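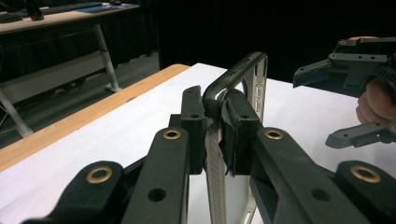
Clear case turning yellow after seven months, can it be cleaned?
Posted in Phones and Accessories, 2024-12-10

I bought a clear phone case in May and it has gone yellow across most of the back, worst near the corners. The phone is fine. I like being able to see the color of it, and now it looks like an old piece of tape.

So far I have tried dish soap and warm water with an old toothbrush, then baking soda made into a paste and left on for half an hour. The soap took off some grime around the camera opening but the yellow is the same. The baking soda did nothing I could see.

The case is a Grikano, the soft kind that bends if you twist it. I paid 16 dollars for it, so I am not going to cry if it has to be thrown out, but I would like to know if there is something else worth trying first. A coworker told me to soak it in bleach. Is that safe? Also, if I have to buy another one, are there clear cases that do not do this?

3 replies

brookside_dan
Most soft clear cases are TPU, a flexible plastic. It yellows from sunlight, heat and skin oil. Some of what you see is dirt on the surface and some is a change in the plastic itself. The first kind washes off and the second kind does not. You have already washed it twice, so I would guess you are looking at the second kind.

Things you can still try:

Rubbing alcohol on a soft cloth. Take the phone out first. Wipe the inside and outside, rinse, and let it dry completely before you put the phone back. This gets ink and dye from jeans better than soap does. Try a small spot on the inside first in case it clouds the plastic.

White toothpaste, the plain kind and not the gel. Rub it in with a finger for a minute or two and rinse. It is a mild abrasive, so it can leave a haze on a shiny case.

I would skip the bleach. It can make the plastic stiff and sometimes more yellow than before, and you will be holding the thing against your face. If you do it anyway, never mix it with vinegar or alcohol or anything else under the sink.

On your last question, hard polycarbonate backs hold their color a lot longer than the soft ones. Look for a case with a hard clear back and a soft rim. The rim may still yellow if it is clear, so get one where the rim is black or gray. The label usually says "hybrid" or lists two materials. I have had a Cernus like that for a year and a half. The back has scratches but it is still clear.

mapleleaf78
just buy a new one. mine did the same thing in like 4 months and nothing worked. I get the cheap ones now and swap them out. the ones that say "anti yellowing" on the box went yellow too

tidewater_kit
Agree with the first reply on bleach. A few things to add.

Heat matters more than people think. If you keep the phone in a dashboard holder, or charge it face down under a pillow, the case will go faster. I used to leave mine on a windowsill at work all day and the side facing the glass turned first. Sunscreen and hand lotion are bad for it too. I wipe mine down with a damp cloth once a week and that has helped, although it only slows things down.

Check whether yours has a warranty before you toss it. I had a Brirnotier case that yellowed and the card in the box said discoloration was covered for the first 200 days. I sent in a picture of the case and the receipt and they mailed me another one. You may be past the cutoff if you bought in May, but read the card, they are all different. Some of them count from the day you registered it.

If you do end up shopping, take the phone with you. Button cutouts on the cheaper cases can be off by enough that the volume key sticks, and you won't see that from a listing. I returned one for that reason.

Original poster, added later:
Thanks. I tried the alcohol last night. A good bit of blue came off on the cloth, which I guess was from my jeans, but the back is still yellow. No warranty card that I can find. I am going to get one with the hard back and a dark rim and keep the old one for when I am painting.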